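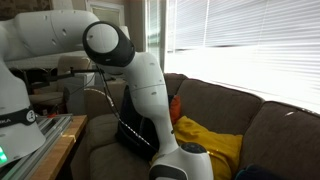
White robot arm, with part of a second unit at left.

The Bivcombe Music Heritage Weekend opens its doors once a year in September, and this time I had a whole day to get round it. I took the early bus from Ademthorpe and was at the old corn hall by 9:30, when the line already went past the bakery.

The weekend is meant to show off the town's musical past. Bivcombe is a small place, but it had four working dance halls in the 1960s, a brass band that toured the coast every summer and a record pressing plant that stayed open until the early 1980s. Most of that is gone. Two of the dance halls are apartments now, one is a carpet store, and the corn hall is the only one where you can still stand on the original floor.

Entry to the hall is free, and the guided walk costs a few dollars, paid in cash at the side table. Groups are limited to 20. I got a place on the 10:15 walk, which left at 10:30 after a wait for a couple who were still parking.

Our guide was Lilla Katona. She moved here as a teenager and played bass in a local group called Haruna for six years. They never had a hit, but they opened for several bigger acts at the corn hall, and she had plenty to say about the dressing room, which was a coal store with a mirror in it. She kept a good pace and did not read from notes.

The first stop was the site of the Regal on Mill Street. There is a plaque, placed too high to read easily, giving the opening date and the name of the architect. According to Lilla the hall held 900 people on paper and a good many more on a holiday weekend. The sprung floor was sold to a school when the building closed, and the school later covered it with vinyl.

After that we went down the hill to the river and the former pressing plant. You can't go inside. It is split into small business units and the owners only allow visitors in the yard. Lilla passed round a few of the records made there, in plastic sleeves, including a seven-inch by a skiffle group from Ademthorpe that had a run of just 275 copies. One man in our party had an uncle who worked on the presses and said the heat in July was hard to bear. He remembered being given the rejects, which he and his brother threw off the bridge.

The third stop was Trirkudero, the record store on Canal Row. It has been there for decades under three different owners, and none of them changed the name, which came from the first one's family. The stock is mostly used vinyl, with local releases in a rack by the register. We had fifteen minutes, and it needed more. I bought a brass band LP from 1971 with a split sleeve and left a better copy behind because of the price.

The walk ended back at the corn hall at 12:20. Lunch was soup and rolls in the side room. The soup was leek and potato, and it had run out by 1:00, so eat early if you go.

The afternoon was for live music. A youth brass band played first, five pieces, the best of them a slow hymn arrangement that suited the room. The hall has a long echo and fast music gets muddy in it. Next came a folk duo who had trouble with one of the microphones and ended up doing the second half of their set without any. That was an improvement, and some 100 people kept quiet enough to hear every word. The last act was a four-piece covering songs from the dance hall years, and there was dancing from the second number on.

I missed the talk on restoring the hall's piano. It was at the same time as the folk duo, upstairs, and the printed program had it an hour later. The sheet by the front door had the right time, so check that one when you arrive.

A few practical notes. The walk is a little over two miles, with one steep stretch coming back up from the river. There are restrooms at the hall and none on the route. Parking behind the library fills up by mid-morning - the lot by the station is larger and five minutes farther. Seats in the hall are folding chairs, and the back two rows are under the balcony, where the sound is dull.

The bus back leaves from outside the post office at ten past the hour, with the last one at 7:10. I got the 5:10.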